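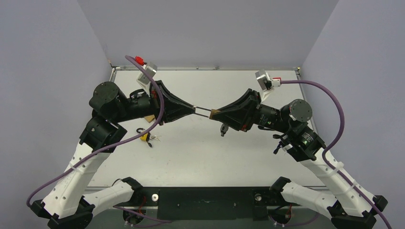 backporch2128
How do I get the musty smell out of a secondhand tent?
I bought a used Stomorano four-person tent at a yard sale and it smells like a wet basement. No rips, the zippers run fine, poles are all there. I set it up in the yard Tuesday and left it open until dinner and it's a little better but I still wouldn't want to sleep in it. Can I put it in the washing machine? We have a top loader with the post in the middle. My kids want to use it in three weeks and I'd love to not buy another one.

mudroomradio
Wash it by hand in the bathtub with cool water and an enzyme cleaner, then dry it pitched outdoors until every seam is dry. Keep it out of the washing machine! A top loader with an agitator will chew up the mesh and twist the floor, and whatever waterproof coating is left on there will start coming off in flakes.

I've done three tents this way (two ours, one my brother-in-law's, don't ask) and the thing I learned is that the soaking does the work and the scrubbing hardly matters. Here's how I go about it.

Shake it out first. Turn it inside out and really get into the corners, you will find pine needles and a sock. Spot clean any mud with a soft sponge and plain water so you're not making soup in the tub.

Then fill the tub with cool water and the enzyme stuff. The kind sold for outdoor gear is what I use, and the bottle tells you how much. Open every zipper and push the tent down so there aren't big air bubbles holding it up. Check the label for soak time and stick to it. I once forgot one overnight and the seam tape on the rainfly lifted in two places, which was a sad morning.

Rinse, drain, rinse again. You're going to want to quit after the second rinse. I do a third one. A wet tent is heavy, by the way, so let it drain in the tub a good long while before you try to carry it through the house or you'll have a river down the hallway like I did.

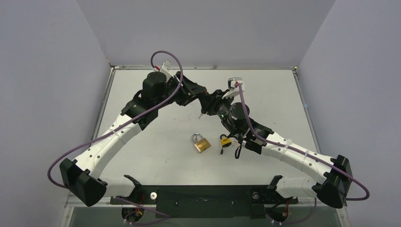

Drying is where most people get impatient, me included. Pitch it in the shade with a breeze and leave the doors open, and put the fly over a clothesline separately. Full sun all day is hard on nylon. Flip the floor up on its side for the last couple of hours so the underside gets air too. When you think it's dry, run your hand along the floor seams and the little pockets, and check the stuff sack too. Our stuff sack turned out to be half the smell! I'd washed the whole tent and shoved it right back into the stinky bag.

One more thing, look at the inside of the fly. If the coating is sticky or peeling like an old sunburn, that smell isn't mildew at all, it's the waterproofing breaking down, and no amount of soaking fixes it. You'd have to strip it and recoat it, and at that point I'd be pricing tents.

tarpandbiscuits
I'd go along with most of that but I had good luck with plain white vinegar. One cup to a gallon of cool water, sponged on, then rinsed well. It smells like a pickle jar for a day and then it doesn't. Don't mix it with bleach or anything else and please don't use bleach by itself either, it weakens the fabric.

Also the black speckles, if you have any, might never come out. Ours stayed. The smell left, though, and we've camped in it at Udotora every summer since and I stopped noticing the spots. Storage matters as much as washing. We used to keep ours in the crawl space and it came back musty every spring. Now it lives in an old pillowcase on a closet shelf, loosely stuffed.

onuoha_creek97
just air it out. mine smelled bad and I left it up for a weekend and it was ok

backporch2128
Thank you all! Went and sniffed the stuff sack and wow. That bag is headed for the trash. The fly feels smooth, not sticky, so I'm going to try the bathtub this weekend and if there's any smell left I'll do the vinegar. Does anyone know if I need to respray it with water repellent afterward, or only if it leaks?

mudroomradio
Sprinkle some water on the fly once it's clean and dry. If it beads up you're fine. If it soaks in and goes dark, get a can of the spray for $30 or less and do the fly only, not the mesh or the inner walls.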